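Sweeping Up After Ourselves: Project Report
Rozália Szilágyi, 25 July 2023

Our question was whether a long-handled dustpan really saves time on a hard, shiny floor. The Avholm handout says it does. I had doubts going in.
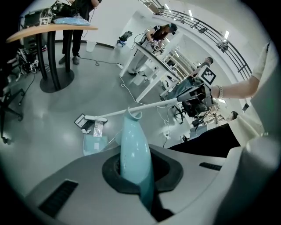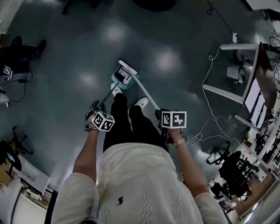
The handout claims that standing upright makes sweeping quicker. Maybe. Our group of four did 20 trials, and the times were so scattered that I wouldn't bet lunch on them. Cables and small items on the floor slowed us down more than the pan did -- the handout never mentions clutter. Martens wants 3 more trials per person in December. I would clear the floor first, then time it again.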